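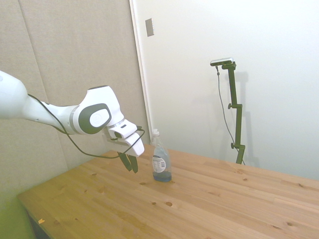
Before our first one started on real food, I had a picture in my head of how dinner would go, and I think I got most of it from my sister-in-law's Christmas card. Baby in the high chair, little spoon, a bit of sweet potato on the chin, everyone smiling. What we got was a child who looked at the sweet potato, looked at me, and clamped her mouth shut for the better part of three weeks. We had her pulled right up to the kitchen table with us, and if you're shopping for furniture with a baby on the way, let me say that a light pine table, with that pale wood and nothing to hide behind, will show you every blueberry your child has ever met. Ours has a purple half moon on it that I've gone at with baking soda, lemon, and a good deal of bad language, and it's still there under the fruit bowl.

So. Solids. I've done this twice now, and my second is 11 months old and eating like a farmhand, and a few of you wrote to ask what we did differently this time around. The short answer is that he's a different baby. I know that isn't very useful when you have a screaming person in front of you and a bowl of peas going cold, so I'll try to do better.

With Nora I read everything. I made charts. I pureed a butternut squash the size of a footstool, froze it in cubes, and then ate most of those cubes myself in soup because she wouldn't have one near her. We had a health visitor when we lived over in Cork, a lovely calm woman named Sorcha Foley, and I remember going to her nearly in tears over this. She asked me what I'd had for lunch. I hadn't had any. She asked whether Nora had ever seen me sit down and eat a meal, and I had to think about it for a while, and the truth was no, I ate standing at the counter once the baby was down for her nap. So her whole advice was to sit down and have my lunch in front of the baby and stop staring at her mouth. I was a little insulted! I wanted a plan with steps in it.

But I did it, and by the fourth or fifth day she had reached over and taken a piece of toast off my plate, sucked all the butter off it, and handed it back. That was the first thing she ever really ate. Butter.

With the little guy we more or less started there. He sits with us, he gets soft bits of whatever we're having (before the salt goes in, and cut up the way our doctor showed us), and if he throws it on the floor then it's on the floor. Some nights he has two helpings of lentils. Some nights he has one pea and a corner of his bib. I used to lie awake adding up ounces with Nora and I just don't have the energy now, what with two of them.

A few things I'd pass along, for whatever they're worth:

- Get a bib with sleeves. I held out for months because they look silly, and I did so much extra laundry.
- Put the mat down before the food comes out. I still forget.
- Eggs were the hit of this house. Scrambled, in strips, cold out of the fridge, any way at all.
- He hated avocado until one day he loved it, and now he's back to hating it.
- Gagging is loud and scary and they tend to sort it out themselves, but take an infant first aid class anyway. Ours was one Saturday morning at the library and I felt so much braver afterward.

My husband's uncle, Peadar Ó Súilleabháin, raised 4 boys, and when he came to stay last November I asked him what they'd all eaten as babies. He thought very hard and said, "Potatoes, I'd say," and went back to his paper. They're all over six feet tall now, for what it's worth.

If your baby isn't gaining, or seems to be in pain, or something about it feels off to you, please call your doctor and don't wait around on the say-so of a blog. For the rest of it, for the plain old mouth-shut, head-turned, spoon-across-the-room kind of trouble, I'd say make yourself a sandwich and pull up a chair. Next time I want to get into cups, since we've been through a whole drawer of them and he'll only drink out of his sister's.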